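CARROLL CENTER FOR MUSIC, THEATER, AND VISUAL ART
Programming and Facilities Board
Minutes of the Regular Meeting, March 2024

Present: eight voting members, the secretary, and two student representatives. A quorum was declared. Apologies were received from one member.

1. Approval of Agenda and Prior Minutes
The agenda was adopted with one change: the item on instrument storage was moved ahead of the item on ticketing. The minutes of the prior meeting were approved with a correction to item 4, where "spring recital" should read "spring opera scenes."

2. Report on the Winter Season
The events office presented its written report. Attendance at the final choral program was 238, including students admitted on class passes. The report noted that latecomers were seated between the second and third works and that this caused a longer pause than the conductor had planned for. Members agreed that the printed program should state the seating policy on its first page.

The chamber series was received well. Two performances at the Dremance Hall began late when the outer doors were not unlocked at the agreed hour. The events office has asked the hall for a written opening schedule and will report when it arrives.

3. Instrument Storage
The string faculty requested additional locked storage on the lower level. At present, cellos and basses share a room with the percussion section, and access is difficult during ensemble changes. The facilities office stated that the former copy room could be converted at modest cost – shelving and a new lock would be needed, and the radiator would have to be shut off for the sake of the instruments.

Motion: to assign the former copy room to string storage beginning in April. Moved, seconded, and carried without opposition.

4. Ticketing
The contract with Zustar for online ticket sales is due for renewal. The secretary read the proposed terms. The service fee would be unchanged for events of fewer than 80 seats and would rise slightly for larger events. One member asked whether student tickets could be kept free of all fees. The events office replied that they are free of fees under the present contract and that the same language appears in the new one.

Discussion followed on whether to renew for one year or for two. Several members preferred the shorter term, as the Center may wish to sell tickets through its own website in the future.

Motion: to renew for one year. Moved, seconded, and carried, seven in favor and one abstaining.

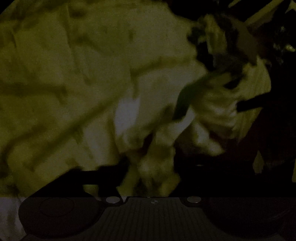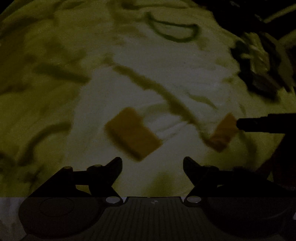
Pale fabric, creased. 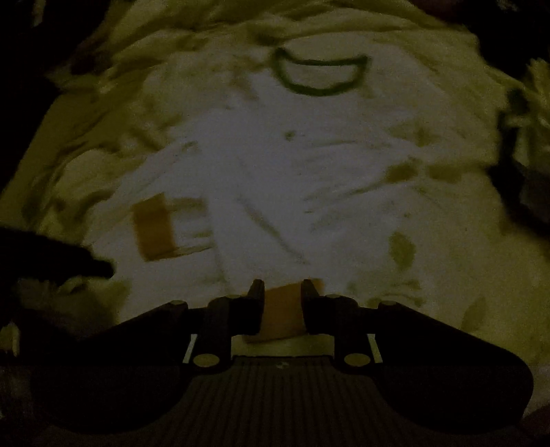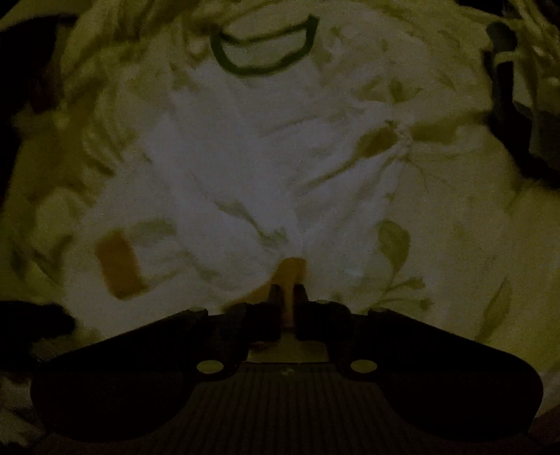

5. Spring Exhibition
The visual art faculty confirmed that the spring student exhibition will be held in the Estex Gallery. Installation will take place over two days, and the gallery will remain closed to classes during that time. Labels are to follow the standard format: name of student, title, medium, year. Labels submitted in any other format will be returned to the student for correction.

The faculty asked for $1,000 to cover framing supplies, printed guides, and the opening reception. The budget officer confirmed that the amount is available in the exhibitions line. A student representative asked that part of the sum be set aside for students who cannot pay for their own framing. The faculty agreed and will circulate a short application form.

Motion: to approve the request, with the framing provision included. Moved, seconded, and carried without opposition.

6. Practice Room Hours
The student representatives presented a petition asking that practice rooms remain open until midnight during the weeks before juries. The facilities office expressed concern about staffing at the front desk. The piano faculty supported the petition and noted that rooms are in heavy demand after evening rehearsals. Following discussion, the item was referred to the facilities office, which will prepare a staffing estimate for the next meeting. No vote was taken.

7. Other Business
a. The stage lift in the main theater has passed inspection. The certificate is on file with the secretary.
b. The theater faculty reminded members that the scene shop may not be used for general storage. Items left there without a tag will be removed.
c. A draft of the fall calendar was distributed. Corrections should be sent to the secretary in writing – conflicts between the orchestra and the fall play should be marked clearly.

8. Next Meeting
The next regular meeting will be held in April in the second-floor seminar room. The agenda will include the practice room estimate and the fall calendar.

There being no further business, the meeting was adjourned.

Respectfully submitted,
Secretary to the Board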